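Shed visit: the Karagiannis Street workshop and its block-sorting arm

I'd been promising Anastasia Vrettos I'd get out to Karagiannis Street since the start of the year, and in June I finally caught the 39 bus and went. If you've walked past it and thought it was a tyre place, you're nearly right. It used to be one, and the roller door still has half the old sign on it. Inside there's a lathe, a very good kettle, shelves of other people's half-finished projects and, up the back past the bandsaw, the corner where Anastasia and Dionysis Xenos are building Tedis.

Tedis is their block-sorting program. The two of them have been at it for 2 winters now, and the idea is simple enough to explain over a cuppa: tip some little coloured blocks on a table, ask for one, and have a robot arm pick it up and put it where you want it. Getting that to happen reliably is a different story, and I spent a very happy afternoon hearing about it.

Most of the work happens in simulation, which I hadn't expected. I'd pictured them hunched over a soldering iron (there's plenty of that too, mind you). They've put together a little virtual room with floorboards, plain walls and even a power outlet, and they run the arm in there before they try anything in metal. Dionysis had it going on the big monitor when I walked in and I didn't take my coat off for ages.
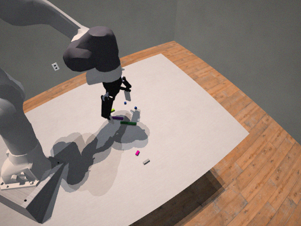 The Tedis practice room on screen, with the gripper over the blocks.

What got me was how fussy the small stuff is. The blocks are tiny next to the arm, and a few of them sit so close together that a finger coming down for one can easily clip its neighbour. Anastasia has a long list of ways this can go wrong. Her favourite is what she calls a "shoulder charge", where the arm gets the colour right and the angle wrong and skittles everything on the way in. She showed me a saved run of it and I laughed out loud – the purple bar went clean off the table!

They've split the job down the middle. Dionysis looks after the motion side, using a planner he wrote himself and named Skarnus, after a dog. Anastasia does the seeing side, so she's the one who worries about lighting. She's very keen on shadows. An arm that big throws a lot of shade over its own work, and a dark green block in shade is a hard thing for software to find. She could have made the virtual lamps flat and kind, and she's deliberately left them awkward. The real bench sits under old fluoros with a skylight off to one side, so it's no use training for a nicer room than the one you've got.

I had a go myself. You choose a target, press go and Skarnus sorts out a path, or you can take over with a game controller and steer by hand. I took over by hand. Depth is the killer. On a flat screen I was sure I was right above a blue cube, and I was miles behind it. They let me have 4 attempts and I grabbed thin air on every one of them, with a lot of advice from a bloke called in from the lathe to watch. Swapping the viewpoint helps heaps, and by the end I was at least missing by less.
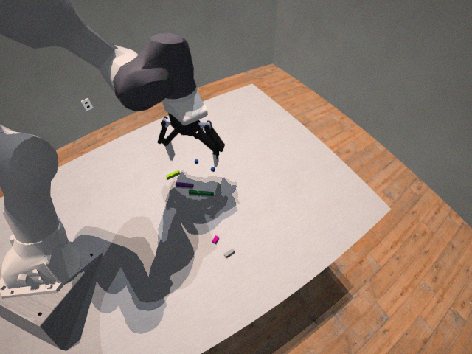 Do you need a real robot arm to start on something like this?
A decent computer will get you a long way. Dionysis ran everything in simulation for the whole first winter, and the only hardware he bought in that time was a second-hand graphics card.

After that we went over to the physical bench, where they're putting together a smaller arm from a secondhand Cledach kit. It's in bits at the moment. The base is bolted down, the elbow is waiting on a bearing, and the cable run had been redone that morning and was about to be redone again. Anastasia has 2 sets of fingers on the go, one printed and one cut from aluminium offcuts, and she let me squeeze both. I liked the printed ones. She reckons they flex too much under load.

The real blocks live in an ice cream tub. They're offcuts as well, sanded and painted by whoever was around, and the lime green took three coats.

If you want to see it for yourself, the workshop is open most evenings from six, and visitors are welcome to wander up the back. Wear closed shoes and bring your own mug. The bus back is a bit of a wait after eight, so I ended up helping sweep under the bandsaw and got home with sawdust in my collar. I'm going again once that elbow bearing turns up.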